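Clirkthorpe shop floor, 27/06/2022

Back on the cup task with the hand-held grippers today, one in each hand, Kwan-ho on the other pair.
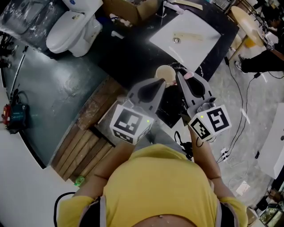
Target for the week is 200 clean demos and I'd like most of them in by Thursday, so we're not being fussy about tidying between takes - clutter is what Grarov asked for anyway! Main lesson so far: slow down on the approach. I watched my first batch back and I come in far too fast, then hover for ages before closing (very human, no use at all for training). Kwan-ho is much smoother than me, annoyingly.

Tracking dropped out twice when I turned my left wrist right over and hid the cube. Binned both takes. Wing-sze reckons the Drelo script can patch short gaps but I'd sooner just redo them.

To do: recalibrate the finger opening on the right one, it read 2 mm wide when fully shut. Ask Wing-sze which folder she wants the two-handed takes in. And my forearms ache - shorter sessions tomorrow, swap after every batch.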